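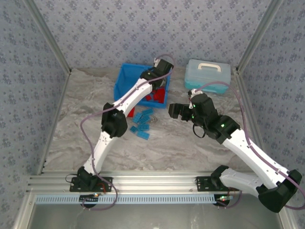
4. Pattern size and how long people keep a wallpaper

4.1 Sample

Survey forms went to 2,114 households in Pustby and the surrounding villages. Returned: 1,011. Of those, 700 had at least one papered room and gave enough detail to code, and everything below is based on those 700 unless we say otherwise. Return rates were lower in the newer blocks near the rail line, where paint is the norm and the form probably looked irrelevant. No attempt at weighting. We return to this in section 6.

Each household was asked for the room, the year the paper went up (or a best guess), who chose it, whether it had been patched, and whether they planned to replace it. Also asked for a snippet or a phone photo. Snippets were far more useful. Phone photos in evening light turn every cream into yellow and every gray into something else, and after the first batch we stopped coding color from photos alone.

4.2 Coding the patterns

Patterns were sorted by motif (floral, stripe, geometric, plain texture, pictorial) and by scale. Scale was the hard one. Catalogs list the repeat, meaning the vertical distance before the design starts over, but people living with a paper don't see the repeat. They see the size of the single flower or leaf. So we coded motif size and repeat seperately. A paper can have a long repeat and tiny motifs, and a lot of the older Povia stock does exactly that.

Small florals were split again by contrast. Low contrast: motif and ground from the same color family, for example small darker blue florals on a pale blue-gray ground, as in Figure 4. High contrast: motif and ground from different families, red on cream being the usual one. Two coders (Phan and Kanaujia) worked apart and then compared. Most of the disagreement was over what counts as small. Settled in the end with a paper template held over the snippet — crude, but the second pass went much faster and there was little left to argue about.

Pictorial papers were dropped from the scale analysis. Too few, and nearly all in children's rooms, where replacement follows the age of the child and very little else.

4.3 Length of stay

Low-contrast small florals stayed on the wall longest. This held for bedrooms, hallways and dining rooms. It did not hold for kitchens, where everything comes down early, grease and steam being what they are. Large florals were replaced soonest of all the floral papers, and the gap between large and small was wider in the households where the current occupant had not chosen the paper.

That last point matters. People who inherited a large pattern from a previous owner described it as somebody else's taste. People who inherited a small pattern mostly did not describe it at all. Several left the motif question blank and then enclosed a snippet that was plainly floral. One form from a farmhouse outside Pustby gave "plain, bluish" for a paper with sprigs every few inches. We kept the respondent's own words in the file and coded from the snippet.

Stripes were mixed. Narrow stripes behaved like small florals. Wide stripes behaved like nothing else in the sample and we don't have a good account of why. Possibly fashion, possibly the fact that a wide stripe shows up a wall that is out of true. Sowah's notes from the home visits favor the second — old walls, corners leaning, stripes making it obvious.

4.4 Patching

Patching was more common than expected. Small repeats are easy to patch, since a scrap from the loft can be matched by eye and the seam disappears into the pattern. Large repeats need the right part of the roll, and by the time a patch is needed the right part of the roll is gone. Households with a leftover roll kept their paper longer whatever the pattern. Obvious maybe, but the earlier survey by Margaritis did not ask about leftovers, so her figures and ours can't be compared directly on this.

Repair also ties into color drift. Blues and grays in the Colix papers seem to fade fairly evenly, so an old patch and its surroundings stay close. The Atinga greens don't. A green patch from an unopened roll was the most complained about repair in the whole set of comments, and six households had repapered an entire room because of one.

4.5 Interviews

Follow-up interviews were done in December by Sowah and Nutsugah, at the respondents' homes. Short, half an hour or less. Questions were open and the order changed a good deal depending on what people wanted to show. Most wanted to show the worst corner first.

What came up over and over was furniture. Small patterns were said to "go with" things, so when a sofa or a bedspread changed the paper could stay. Owners of large patterns talked about picking furniture to suit the wall, and when that furniture wore out the wall went too. We had not asked about furniture on the form at all, wich is a gap, and the next round includes it.

Cost was mentioned less than we thought it would be. The labor of stripping came up far more. Two layers down, three layers down, plaster coming off with it. For several older respondents the paper had stayed because of what might be underneath, and pattern had little to do with it. Our length of stay figures can't pull this apart from liking the paper. Worth keeping in mind for Table 5.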